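搜索本列表存档 搜索 高级搜索 按主题 按日期

2025年4月2日
发件人：Skorasar 玩家列表成员“半桶水”
主题：回复：Flelov 第二季的回合计时改动，大家怎么看

> 各位好，
>
> 周末把 Flelov 更新到了新版本，打了几局，有点拿不准。以前每回合时间很宽裕，我习惯先把整张图看一遍再动子，现在计时条缩到 15 秒，我常常连对面的弓手站哪儿都没看清就被系统跳过去了。
>
> 另外“潮汐”格子的规则好像也变了，涨潮的时候站在浅滩上的单位不再直接退场，而是往后推一格。更新说明里只写了一句“调整了潮汐的表现”，到底调整了什么也不讲清楚。
>
> 想问问列表里打得多的朋友，这个版本还值得继续玩吗？还是等 5 月那次补丁再说？我手速一直不行，有点想回去玩 Drindivlow 了，至少那个没人催我。

先说结论：值得，太值得了！我从更新那天晚上开始打，一直打到手机发烫，第二天上班路上还在脑子里摆阵型。这个游戏我从测试版玩到现在，中间也骂过它（去年那个抽卡活动我至今没消气），可是这一季的改动真是让我又找回了刚下载时候的感觉。

计时这件事，我刚开始跟你一样难受，头几局输得一塌糊涂，有一局我连续三个回合什么都没做，对面估计以为我掉线了。后来我发现一个设置，藏得比较深：主菜单，右下角的齿轮，进“战斗”那一页，拉到最底下，有个“预排指令”，默认是关的。打开以后，对方行动的时候你就可以先拖动自己的单位，排好的指令会显示成虚线，轮到你的时候点一下确认就全部执行。这样一来 15 秒完全够用，我现在经常还能剩下一半时间发呆。虚线如果被对方的行动堵住了，会变成红色，只要重排那一条就行，别的不用动。

还有，计时只在排位里是 15 秒，好友房间可以自己调，单机战役压根没有计时。你要是主要打战役的话，这个改动对你一点影响都没有。

再说潮汐。你观察得很准，确实是往后推一格，可推的方向有讲究：顺着水流的箭头推，跟单位的朝向没关系。箭头平时是隐藏的，长按浅滩格子就会出来。我个人特别喜欢这个改法！以前浅滩基本就是禁区，谁上谁倒霉，整张图白白少了一圈地方，两边都挤在中间那条石桥上互相捅。现在浅滩变成了免费的传送带，你可以故意把骑兵停在上面，等涨潮把它送到对方侧翼去，一步行动力都不花。昨天我用这招绕了对面的投石车两次，第二次他直接认输了，我在沙发上笑出声来。

不过也有坑。被推的时候如果后面那格有单位，不管是敌是友，两个单位都会受 6 点伤害，而且护甲不管用。我自己的治疗师就是这么没的，站在骑兵后面，涨潮一来，啪，两个一起撞。所以浅滩上别站成一排，中间至少空一格。
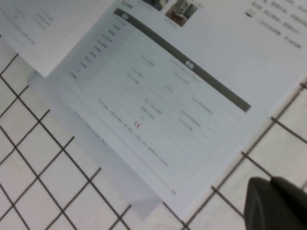 阵容方面，如果你手速一般，我会推荐从 Selvanayagam 那一派开始用。很多人嫌它慢，前期又没什么伤害，排位榜上几乎看不到。可是它的单位大半都是“驻守”型的，放下去就自己守着周围的格子，你每回合真正需要操心的也就一两个单位，跟新的计时配起来舒服极了。我现在的摆法是这样：

前排放两个持盾的，卡住石桥或者关口，别贪，别往前走。
中间放一座灯塔，它能照亮浅滩，涨潮前一回合会给提示。
后排放弓手，射程升一级就够，剩下的资源留给灯塔。
机动位放一个骑兵，专门坐“传送带”用。

灯塔升到第二级以后还有一个附带效果，会让照到的敌方单位每回合少走一格。这个效果在说明文字里写得很含糊，我自己试出来的，只对地面单位有效，对飞的没用。碰到对面带两只以上飞行单位的时候，这套阵容就比较吃力，我一般会把其中一个持盾的换成弩车，放在灯塔旁边。弩车转向慢，提前一回合就得想好朝哪边，这时候预排指令又派上用场了。

资源的问题也顺便讲一下。新版本把每日任务的奖励改了，做完全部任务给 1,000 枚贝壳，以前是分三次给，现在一次到账。听起来一样，可是以前漏了一次就漏了，现在可以攒到晚上一起做，对我这种只有睡前有空的人来说友好太多了。商店里那个灯塔皮肤要 1,298 枚，两天就能换到，一分钱都不用花。我换了，夜景地图上真的好看，灯光扫过水面的时候有一层很淡的绿色，截图当了桌面。

赛季通行证我没买，目前没觉得缺什么。里面的单位全都能在战役里解锁，就是慢一点。第三章打完送的那个老船长就很强，他能让相邻的一个友方单位免疫一次潮汐，跟上面说的摆法很搭，你要是还没打到那里，建议这周先推战役，推完再上排位。第三章最后一关的诀窍是别管那艘船，先清岸上的鼓手，鼓手清完船自己就不动了。我在那关卡了整整一个晚上，一直傻乎乎地跟船对射。

我也有不满意的地方，免得你觉得我是来拉人的。匹配还是老样子，低段位偶尔会撞到满级阵容，碰上了就当学习吧，看看人家怎么站位。回放功能终于能快进了，可是不能后退，看漏一步就得从头来。音乐方面，冬季地图那首曲子循环得太短，打长局的时候我都是关掉自己放歌。还有平板横屏的时候，确认按钮离取消按钮太近，我已经误点过好多回，排了半天的指令一下全没了，气得想摔。这个问题我去 Skorasar 的反馈区发过帖，看到有人跟我说一样的事，希望 5 月的补丁能修。

至于要不要等补丁，我的看法是不用等。公告里列出来的内容主要是新地图和几个单位的数值，没提要动计时，潮汐规则也没提。现在练熟了，到时候照样能用。而且这一季的前几周排位最热闹，大家都还在乱试，什么怪阵容都有，昨天我碰到一个全队六个鼓手的，一个能打的都没有，就站在那儿敲，我愣是打了好久才赢。这种局等大家都摸清套路以后就少见了。

Drindivlow 我也还装着，它那个雾天模式到现在我都觉得是手机上做得最耐玩的单机关卡之一，想放松的时候两个换着打挺好。但是你说“至少那个没人催我”，我还是想劝你把预排指令打开再试几局！从好友房间开始，把计时调到最长，熟了再一点点往下减，我就是这么过来的。

如果你愿意，晚上可以开个房间一起打，我一般九点以后在线，游戏里的名字跟这里一样。石桥那张图我最熟，也可以换你喜欢的，输赢无所谓，我正好想试试把灯塔放在最前排会怎么样。

半桶水

又及：长按浅滩看箭头这个操作，在旧一点的手机上要按得久一些，我原来那台得按到快没耐心了才出来，别以为是没这个功能。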